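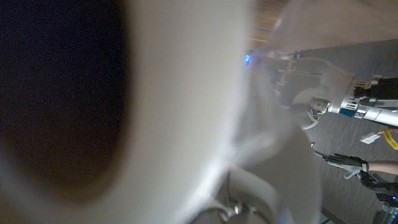

Plastic film by the white round one, very close up. Goes milky where it folds.

Wrinkles when wrapping round stuff, film or silver?

posted by hallcloset4, February 20, 2021

Packing up before a move to Mutitz and I have a lot of round things. Long ones mostly. Flat stuff I can wrap fine. Round stuff, no. The clear film folds up on itself and then I can't see what's behind it, everything just goes hazy. So I tried silver wrap next and that creases if you look at it.

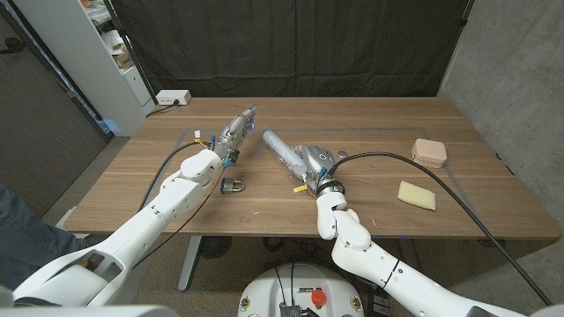 The silver one, over the table. Wrinkles all along it, rounded end is the worst part to get neat.

Do I care about wrinkles? A little, 2 of these are gifts. Mainly I want the ends to stay closed for the trip. Tape or no tape? And is film over the silver overkill? Have a big roll of Fito film to use up, more than 60 feet left on it.

pinebox_r

Wrinkles on silver wrap are forever, once its creased its creased. What helps: cut the piece long, lay it flat, shiny side down, and roll the thing ACROSS it slow. Dont pull the wrap up around it. Then rub it down with the back of a spoon, middle first, then out to the ends. For a rounded end leave 4 inches extra and make small pleats all going the same way — press each one flat before the next. If it's kitchen foil get the heavy kind, the thin one tears at the pleats.

Film over the top is fine for a move. Two turns, no more.

mudroomshelf

just use bubble wrap

Ackermann_st_gal

Tape yes, but on the film, not the silver. It rips the silver when you peel it. The Roven paper tape comes off clean for me, mostly.

For the haze, you're letting the film go slack. Keep it tight off the roll and go round at a slant, overlap by half. Or stick a label on the outsde and stop worrying what you can see thru it. Gift ones, I'd do tissue paper and forget both.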